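3.2 Workspace and Task Set

The student teams in the Nasbridge capstone course share one bimanual station. Each team is assigned the station in blocks of 60 minutes, and all teams work from the same object set, so that policies trained by one team can be run by another without changes to the scene. The object set was frozen on Mon 21 March. Requests to add items after that point were recorded but not acted on, with the exception of a replacement mug.

Tasks are grouped by the kind of contact they require. The first group covers pick and place from open containers, such as moving a corn cob from the wicker tray to a plate. The second covers hanging and racking, with mugs on the tree and plates in the dish rack. The third covers articulated furniture, namely the drawer and the toaster oven door. Teams were required to submit at least one task from each group and were free to chain them. The center of the table serves as a handover area and is kept clear at reset, which allows either arm to put an object down there before the other arm takes over.

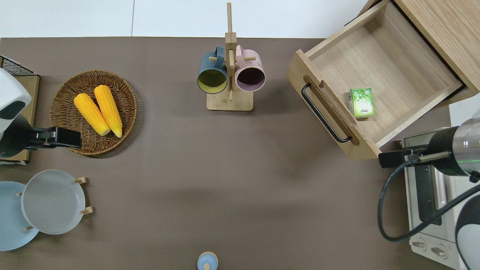
Figure 2. Shared station from the head camera, with the drawer open and the left gripper beside the wicker tray.

Placing the fixtures along the edges of the table has a cost. Items near the border are seen at a steep angle or only in part, and the arms themselves cover some of them during a reach. Early policies from the Karagiannis track, which used the head view alone, often closed the gripper short of the mug handles. Two teams responded by adding wrist views to the policy input. A third kept the single view and restricted its mug task to starting poses in which both handles were unobstructed. Results for that team are reported separately in Section 4 and should not be compared directly with the others.

3.3 Demonstration Collection

Demonstrations were recorded by teleoperation using Fosilance, the logging package maintained for the course. Before each episode the operator selected a task and a start state. Drawer tasks could begin with the drawer open or closed, and the start state was stored with the episode label. After removal of episodes with dropped frames or operator resets, 211 demonstrations remained. The distribution across groups is uneven: teams favored the first group, where an episode is short and a failed grasp can be repeated without resetting the table.

An episode was marked as successful by the operator and checked by a member of a different team from the recorded video. Where the two disagreed, the episode was retained but excluded from training. Most disagreements concerned the dish rack, where a plate leaning on a peg was accepted by some students and rejected by others. The written criterion was revised in June to require that the plate stand between pegs after the gripper has been withdrawn, and earlier rack episodes were relabeled under the new wording.

The baseline policy was trained with the Flodetti code release using its default action horizon. No per-team tuning of the baseline was allowed.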